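Share 14 | Comments 3

Section 3. Laying out the play kitchen table

The box says the Dotside play kitchen set is "ready in moments." Allow 15 minutes the first time, and don't believe the leaflet that says the pieces store themselves by color. They don't. This section of the Clerkness guide covers the table layout only. For the storage tub, see Section 4.

Before you start

Clear the tabletop and wipe it down. Zandetti sells a cleaning spray for white play tables. We tried it next to a damp cloth and could not tell the two halves apart, so use the cloth.

Note: If your tabletop has small holes in it, keep the smallest pieces away from them. The leaflet calls holes in a tabletop "drainage." We have our doubts, and we would not pour water on the table to find out.

Placing the dishes

1. Set down the large plate first, toward the far edge of the table. It takes up more room than you expect, and everything else has to fit around it.

2. Check how far the plate reaches over the edge. A little overlap is tolerable on a table nobody bumps into. If children will be leaning on that side, pull it in.

3. Put the small blue dish next to the plate, on the side nearer the middle of the table. Leave some bare table beside the two of them for now.

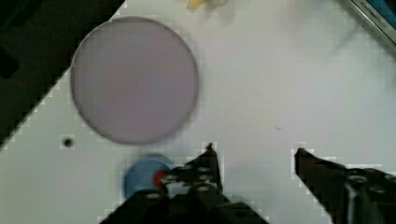
4. Add the measuring cup and the colander. Turn the colander so its tab handle points toward the person who will use it. The leaflet shows it standing on its rim, and ours fell over every time.

5. Put the pan and the pot along one side. Lay the spatula over the pan if you like, but a spatula sticking out past the table will be on the floor before lunch.

Caution: The colander and pan are sold for pretend cooking. Item 730 in the Innes catalog describes a similar set as "stove friendly." We would not put any of these pieces on a working stove, whatever the catalog says.

Adding the food

6. Put one strawberry in the blue bowl. Leave the other out on the table, with the orange slice close by. A table with all the food already in bowls gives children very little to do.

7. Add the red bottle last, and check the white cap before you do. We have never trusted a push-on cap, and neither should you if yours has one.

8. A soft toy can sit beside the plate as a dinner guest. It is not part of the set, and you may prefer to keep plush away from anything sticky. 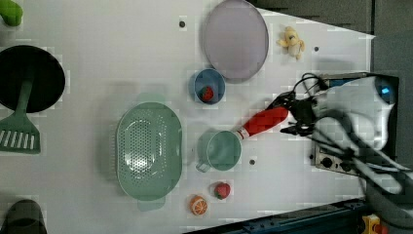
Fig. 3. Dishes and food on the table, with a yellow plush toy beside the plate.

If the layout doesn't fit

Take away the colander first. It is the largest piece after the plate and, in our experience, the one that gets the least play. Removing the small food frees up hardly any space, despite what the leaflet suggests under "Tips for compact homes."

Do not stack the plate on the bowl to save room. It looks stable and isn't.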